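Library > Automation Practice > Part Two > Chapter 5

Chapter 5
Checks Before Handling Soft Goods

Rigid parts hold their shape when a gripper closes on them. Bags, sleeves and covers do not, and a rule written for a metal block will not carry over unchanged. This chapter sets out the checks that apply to hand-held grippers used on fabric items. It assumes the reader has finished the material on jaw alignment.

The first check concerns the contact faces. Both pads are inspected with the jaws open, before any fabric is touched. A pad with a worn edge may snag mesh or catch a zipper. Under the Stunari shop rule, pads are inspected every 300 cycles and replaced at 1,000, whatever their condition.
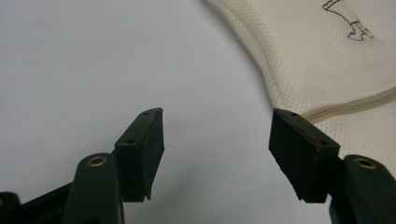

Inmaculada Moya objects that a fixed replacement count is a poor guide for fabric work, and that the interval should follow the roughest material handled in the period. Her point has been taken up in the Kauppinen procedure, which keeps the count as an upper limit and lets the operator replace pads earlier.

The second check concerns the work area. The item is laid flat and both grippers are brought to it at the same height. Cables are routed to the outside of each hand so that neither crosses the item during a lift. Sleeves are kept clear of the jaws. 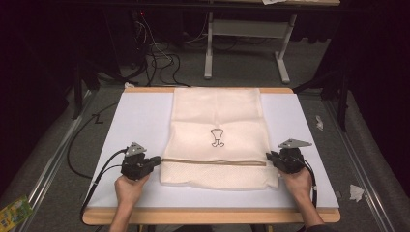 Figure 5.2. Two-handed approach to a flat fabric bag.

Section 5.1 covers pad inspection in detail. Section 5.2 deals with cable routing, and Section 5.3 with the log sheet, form 449.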